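3.2 Storage locations and the reporting of snack purchases

Household expenditure diaries record food at the point of purchase. Respondents in the Trunus panel were asked to enter each item on the day it was bought, together with the price paid, the package size and the type of shop. For staple foods this procedure performs well, and the diary totals agree closely with the till receipts that respondents returned at the end of the recording period. For snack foods the agreement is weaker. Small single-serving items are often bought alongside other goods, eaten at different times by different members of the household, and left out of the diary when the respondent fills it in during the evening.

Earlier work treated this gap as a problem of recall. The approach taken in the present study is different in one respect. We assume that the chance of an item being reported depends partly on where it is kept between purchase and consumption. An item placed in a kitchen cupboard is seen again each time the cupboard is opened, and the person keeping the diary is usually the person who opens it. An item kept in a bedroom or a living room is outside the area that the respondent checks before completing the form. We refer to the two cases as central and dispersed storage.

Storage was coded during the home visits made in October. Interviewers asked the main respondent to name every place in the dwelling where packaged food was kept at that time, and then asked the same question of any other adult who was present. Places named by only one person were kept in the data and marked as such. The coding scheme follows Hakim's three-level version, with the third level (food carried in bags or kept in vehicles) dropped because too few cases were available for analysis.
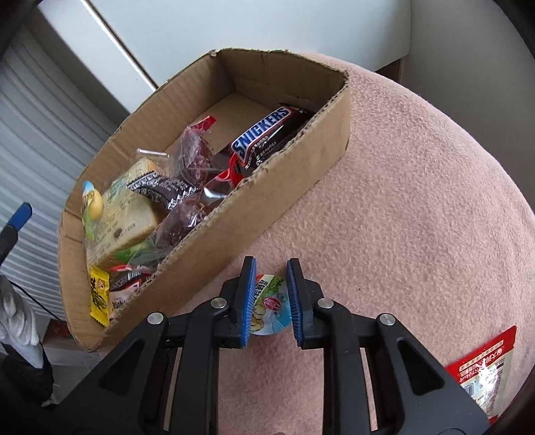

Figure 4. Mixed snack items in dispersed storage.

Dispersed storage raises a second difficulty, which concerns the unit of recording. The diary form has one line per product, and it was designed for goods that are bought and stored as a single kind. Snack stores outside the kitchen seldom follow that pattern. Confectionery and savory products tend to share one container, as with the chocolate bar and the bags of dried fruit in the open cardboard box in Figure 4, and respondents describing such a store often gave a single collective term ("snacks", "treats") where the form required separate entries. Collective entries were split using the matching receipt where one existed. Where no receipt was available, the entry was assigned to a residual category and left out of the price analysis, although it was retained in the counts of reporting occasions.

The effect of this rule on the sample is small but uneven. Of the households with at least one dispersed store, 39 lost one or more entries from the price analysis. These households were larger than the panel average and more likely to include teenagers, so the remaining price data lean slightly toward smaller households. We tested two alternative rules. The first assigned collective entries the median price for the shop type; the second removed the affected households altogether. Neither changed the sign of the storage coefficient, though the second widened its confidence interval.

Interviewer effects were checked in the same way. One interviewer recorded noticeably more dispersed stores than the others — mainly in the Jirkano district, where visits took place later in the day and more adults were at home. A control for time of visit was therefore added to all models reported in Section 4.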